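자주 묻는 질문: Treketti 시연 기반 양손 조작 학습 연구

최종 수정: 12월

본 페이지는 Borcombe 연구소 조작지능연구실이 수행하는 Treketti 연구에 관하여 외부 기관, 공동연구 희망자 및 학생으로부터 접수된 문의를 정리한 것입니다. 논문 본문에 수록된 수식과 세부 하이퍼파라미터는 다루지 않으며, 연구 방법과 결과의 해석, 자료 이용 절차를 중심으로 답변합니다.

1. 연구 개요

Treketti 연구의 목적은 무엇입니까?
사람이 손에 쥐는 그리퍼로 수행한 시연만을 이용하여 양팔 로봇의 조작 정책을 학습할 수 있는지 검증하는 것이 목적입니다. 시연 수집 단계에서는 로봇 팔을 사용하지 않습니다. 학습된 정책은 이후 별도의 양팔 로봇에 이식하여 평가합니다.

원격조종 방식과 비교하여 어떤 차이가 있습니까?
원격조종 방식은 로봇의 관절 상태가 그대로 기록되므로 학습 자료와 실행 환경의 차이가 작습니다. 반면 조종자가 장비에 익숙해지기까지 시간이 걸리고, 수집 장소가 로봇 설치 장소로 제한됩니다. 휴대형 그리퍼를 이용하면 작업자가 자신의 팔 움직임을 거의 그대로 사용할 수 있으나, 로봇이 도달할 수 없는 자세가 시연에 포함될 수 있습니다. 본 연구의 상당 부분은 이러한 자세를 걸러내거나 보정하는 절차에 할애되었습니다.

어떤 과제를 대상으로 합니까?
현재 공개된 결과는 식기 정리 과제군에 한정됩니다. 과제군은 쟁반, 접시, 그릇, 숟가락, 젓가락을 대상으로 하며, 물체를 옮기는 순서와 최종 배치가 서로 다른 5개 과제로 구성됩니다. 의류 접기와 용기 개폐 과제는 예비 실험 단계에 있으므로 본 페이지의 수치에 포함되지 않습니다.

2. 시연 자료의 구성

공개 자료의 규모는 어느 정도입니까?
공개본에는 시연 800건이 수록되어 있습니다. 이와 별도로 평가용 시연 166건을 비공개로 보관하고 있으며, 이는 외부에서 제출된 모델을 동일한 조건에서 비교하기 위한 것입니다. 비공개분은 공동연구 협약을 체결한 기관에도 제공되지 않습니다.

시연 한 건은 어떻게 정의됩니까?
작업자가 두 그리퍼를 시작 자세에 둔 시점부터 과제에서 정한 최종 배치를 마치고 시작 자세로 복귀한 시점까지를 한 건으로 정의합니다. 도중에 물체를 떨어뜨리더라도 작업자가 스스로 회복하여 과제를 마친 경우에는 삭제하지 않고 회복 구간 표지를 부여합니다. 물체가 작업면 밖으로 벗어난 경우에는 중단으로 처리하여 공개본에서 제외합니다.

어떤 정보가 기록됩니까?
작업자 시점 영상, 좌우 그리퍼의 위치와 방향, 그리퍼의 개폐 폭, 과제 번호 및 구간 표지가 기록됩니다. 음성은 기록하지 않습니다. 각 신호는 공통 시각을 기준으로 정렬하며, 정렬 오차가 내부 기준을 초과한 시연은 사용하지 않습니다.

작업자는 어떠한 교육을 받습니까?
모든 작업자는 본 수집에 앞서 4회의 연습 과정을 이수합니다. 연습 중의 시연은 학습에도 평가에도 사용하지 않습니다. 작업 속도에 관한 지침은 두지 않으나, 양손의 그리퍼가 서로 부딪히지 않도록 할 것과 시작 자세를 일정하게 유지할 것을 요구합니다.

3. 학습 방법

정책은 무엇을 입력으로 받고 무엇을 출력합니까?
정책은 최근의 영상과 좌우 그리퍼의 상태를 입력으로 받아, 양쪽 그리퍼의 향후 짧은 구간에 대한 상대 이동량과 개폐 폭을 함께 출력합니다. 절대 좌표를 사용하지 않는 이유는 시연 환경과 로봇 환경의 기준 좌표계가 서로 다르기 때문입니다.

양손의 동작을 하나의 모델로 학습하는 이유는 무엇입니까?
초기 연구에서는 좌우 정책을 분리하여 학습하였습니다. 한 손만 움직이는 구간에서는 성능 차이가 크지 않았으나, 한 손이 쟁반을 붙들고 다른 손이 물체를 놓는 구간에서 두 손의 시점이 어긋나는 현상이 반복되었습니다. 단일 모델로 전환한 이후 이러한 현상은 감소하였습니다. 다만 단일 모델은 학습에 더 많은 계산 자원을 요구합니다.

Leclerc 보정이란 무엇입니까?
연구실 내부에서 사용하는 궤적 보정 절차의 명칭입니다. 사람의 시연 궤적을 대상 로봇의 관절 한계와 속도 한계에 맞추어 변환하고, 변환이 불가능한 구간에 표지를 부여합니다. 표지가 부여된 구간은 손실 계산에서 제외되지만 영상 입력으로는 유지됩니다. 보정 전 궤적과 보정 후 궤적은 모두 공개본에 포함되어 있습니다.

가늘고 긴 물체가 과제에 포함된 이유는 무엇입니까?
젓가락과 같은 물체는 파지 가능한 방향이 제한되고, 작업면에 낮게 놓여 있어 그리퍼의 접근 높이에 작은 오차만 있어도 파지에 실패합니다. 또한 쟁반의 테두리에 걸쳐진 경우와 평면에 놓인 경우의 접근 방식이 서로 다릅니다. 따라서 정책이 물체의 종류만을 인식하는지, 놓인 상태까지 반영하는지를 구분하는 데 적합합니다.

4. 결과와 한계

학습된 정책은 새로운 배치에서도 동작합니까?
학습에 사용된 물체가 새로운 위치에 놓인 경우에는 대체로 과제를 완수합니다. 물체의 색상이나 무늬가 바뀐 경우에도 성능 저하는 제한적이었습니다. 그러나 그릇이 겹쳐 놓이거나 숟가락이 그릇 안에서 가려지는 경우에는 실패가 뚜렷하게 증가하였습니다.

가장 빈번한 실패 유형은 무엇입니까?
젓가락의 끝부분을 집어 이동 중에 회전이 발생하는 유형입니다. 그다음으로는 접시와 그릇을 한 물체로 취급하여 그릇만 옮겨야 하는 과제에서 접시의 가장자리에 접근하는 유형이 관찰되었습니다. 두 유형 모두 시연 수를 늘리는 것만으로는 충분히 개선되지 않았습니다.

시연 단계의 작업 환경은 어떠합니까?
작업자는 탁자 앞에서 양손에 그리퍼를 하나씩 들고 과제를 수행합니다. 물체의 초기 배치는 과제별 배치표에 따라 매 시연마다 변경되며, 아래 사진과 같이 젓가락이 쟁반 위와 쟁반 밖에 나뉘어 놓이는 배치도 포함됩니다.
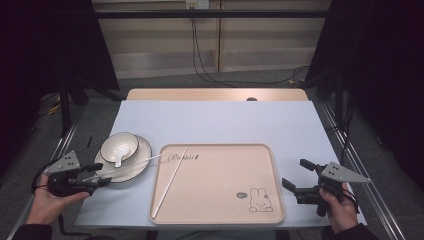
그림 1. 식기 정리 과제의 작업자 시점. 양손에 휴대형 그리퍼를 쥐고 있으며, 숟가락이 담긴 그릇은 쟁반 왼쪽의 받침 접시 위에 놓여 있다.

결과를 다른 로봇에 적용할 수 있습니까?
Leclerc 보정은 로봇의 기구학 정보를 입력으로 받으므로 원칙적으로 다른 양팔 로봇에도 적용할 수 있습니다. 다만 그리퍼 손가락의 형상과 개폐 범위가 시연용 그리퍼와 크게 다른 경우에 대해서는 검증이 이루어지지 않았습니다. 해당 조건에서의 성능은 보증하지 않습니다.

5. 자료 이용 및 문의

자료는 어떻게 신청합니까?
공개본은 자료 관리 시스템 Udico를 통하여 배포합니다. 소속 기관의 전자우편 주소로 계정을 등록한 후 이용 목적을 기재하여 신청하시기 바랍니다. 신청서는 매주 목요일에 일괄 검토하며, 결과는 등록된 주소로 통지합니다. 학생의 경우 지도교수의 확인서를 함께 제출하여야 합니다.

상업적 이용이 가능합니까?
현행 이용 조건은 비영리 연구 및 교육 목적으로 한정됩니다. 상업적 이용을 희망하는 기관은 Borcombe 연구소 기술이전 담당 부서에 별도로 문의하여야 합니다.

작업자의 개인정보는 어떻게 보호됩니까?
모든 작업자에게 영상 공개에 관한 서면 동의를 받고 있습니다. 얼굴이나 신분증 등 개인을 식별할 수 있는 내용이 포함된 구간은 공개 전에 제거하며, 작업자 정보는 임의의 번호로 대체합니다. 작업자가 동의를 철회한 경우 해당 시연은 다음 개정본부터 제외됩니다.

자료의 오류를 발견한 경우 어떻게 해야 합니까?
Udico의 오류 신고 항목에 시연 번호와 해당 구간을 기재하여 주시기 바랍니다. 확인된 오류는 개정 이력에 기록하며, 이미 배포된 판은 재현성 확보를 위하여 삭제하지 않고 보존합니다. 논문에서 자료를 인용할 때에는 사용한 판의 번호를 반드시 명시하여 주십시오.

외부 모델의 평가를 의뢰할 수 있습니까?
가능합니다. 모델 제출 양식과 실행 환경 명세는 Udico의 평가 안내 항목에서 내려받을 수 있습니다. 평가 결과에는 과제별 완수율과 실패 유형 분류가 포함되며, 제출 기관이 동의한 경우에 한하여 결과를 공개합니다.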